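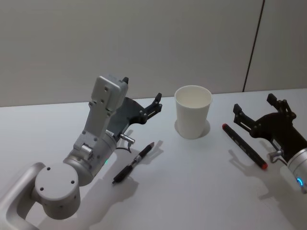 Apr 6, 2021

Cup and pens again, the task we call Susenen on the sheet. One episode is both pens picked up and stood in the cup, left arm for the left pen, right arm for the right. I drove the arms. Rosário Rocha ran the recorder and did the resets.

Target for the Tasodau set is 204 clean episodes by the end of May. The original plan said 1,000, which assumed a second operator and a second station. The second station is still at Seixas with no date for its return. We added 13 today and threw out 5. Three of the rejects were mine, from closing too early and pushing the pen away with the fingertip. The other two were dropped packets on the left leader arm. The log shows the gap clearly in both, so I did not have to argue about whose fault it was.

Changed the grip scaling before we started. The old curve gave almost nothing for the first third of trigger travel and then closed hard. It is linear now, with a small dead zone at the open end. My first few tries were clumsy because my hand still expected the old curve. After that it was better, and my thumb hurts less tonight. 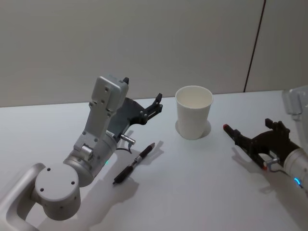

Order of hands is the thing I keep changing my mind about. The written procedure says either arm may go first as long as the operator does not hesitate. In practice I favor the right, and the data will show it. With the black-and-silver pen lying over on the left arm's side and the cup upright between the two grippers, the left reach is short but the wrist has to turn a long way to line up with the barrel. I tend to put it off. Rosário suggested alternating by episode number, odd left, even right. We will start that next session and tag the earlier ones as free order so they can be split out in training.

Also discussed whether to keep the pauses. I wait before each insertion to judge the depth, and those waits are recorded like everything else. Flutero has a trim option that cuts any stretch where the joints are still. I tried it on one episode and it took out a wait that I would want the policy to keep, the one just before release. Left the option off. Better to practice until the waits are shorter.

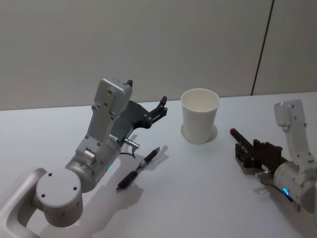 Insertion angle on the right side needs a rule. I have been coming in at whatever angle the grasp gives me, and the spread is too wide to learn from. A low approach, gripper close to the table and the red tip of the pen pointing up and to the left, leaves a lot of rotation to do before the pen can clear the rim. Next time I will lift straight up first, rotate at height, then move over the cup. It adds a little time per episode but the path is the same every time.

Backed up both drives. Still to do: rename the rejects, send the new grip curve to Seixas, ask for a spare cable for the left leader.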